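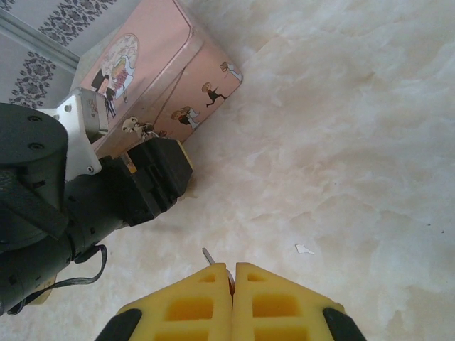

Sun 17 January

Boiler pressure was down to 0.7 again this morning. Topped up to 1.2 and wrote it on the card. Second time since the new year. The expansion vessel is the likely cause, but I want two more readings before I pay anyone to look at it.

Spent the rest of the morning on the rain records. The Votbridge gauge has now gone a full year without a gap, apart from the four days in July when the funnel was blocked with moss and the reading has to be treated as a single lump. I entered it as one total on the last day and flagged it. The alternative is to spread it across the four days using the Leken figures as weights, but Leken sits on the far side of the ridge and summer storms do not cross it evenly. A flagged lump is easier to undo later.

Checked the tank log against the gauge. Roof area times rainfall should give a yield I can compare with the meter on the inlet. The meter says 3725 liters for the wettest month. The calculation says nearly 4000. The difference is within what I would expect from splash, first-flush loss and the gutter on the north side, where the fall is wrong and water stands after every shower. I had assumed a larger loss. The coefficient I have been using is therefore too low and I will raise it in the sheet, with the old value kept in a second column.

The tank itself holds 3000, so anything past that goes to the overflow and down to the ditch. A second tank would only pay in the dry part of summer, and then only if it was full going in. Ran the daily balance for both cases. With one tank it runs empty for 12 days. With two it does not run empty at all, but the second one sits full and idle for most of the year. Not decided.

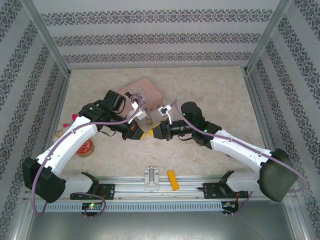

Posted from Girow | Filed under: Diary, Water

After lunch I took the level out to the north gutter. The fall is backward over the third bracket, by the thickness of a pencil. The bracket has pulled, and the screw hole in the board is soft. Moving the bracket a hand's width to the left would put it into sound wood. Needs a dry day and the long ladder.

Cleaned the leaf screen. Mostly pine needles, some grit from the shingles. The grit is new this winter – I will keep what comes off next time and weigh it.

Began reading the Ghiță notes on evaporation from open gauges. The method is sound but slow, with a weighed pan beside each gauge and a reading at dusk. My gauge has a narrow neck and I doubt the loss is worth correcting for in winter. In July it might be. I could run a pan for one week and see if the number is larger than my reading error. If it is smaller I will stop there.

Evening reading: no rain, wind light from the east, frost on the lid by seven. Boiler still at 1.2.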